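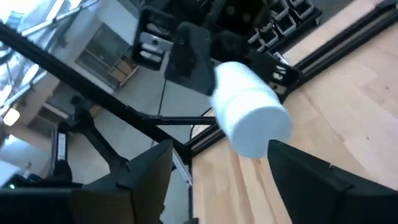 Selon Farance, le rangement des cylindres blancs se passe de notice : on les met dans le panier, point. Nous en doutons, d'où ce fichier.

Gedo, lot « panier rouge »
Version 2, mars

Contenu
Le lot compte 4000 vues, dont 3000 annotées. Les annotations viennent de Stergate et n'ont pas toutes été relues. La catégorie « gobelet » nous paraît optimiste : un tube court ou un rouleau y entrerait aussi bien. Dans le doute, préférer « cylindre ».

Rangement
Le panier est en plastique rouge translucide, avec une paroi ajourée. Est noté « rangé » tout cylindre debout à l'intérieur. Lozano voulait y ajouter un score d'ordre sur 8 ; personne n'a su le définir, le champ reste vide. 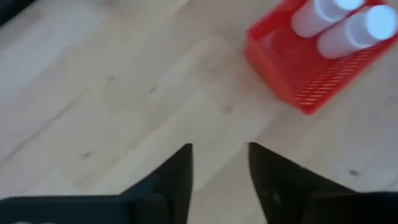

Limites connues
Parquet très clair, objets blancs : les contours sont à prendre avec méfiance. Rien ne garantit que ces étiquettes vaillent pour un autre panier.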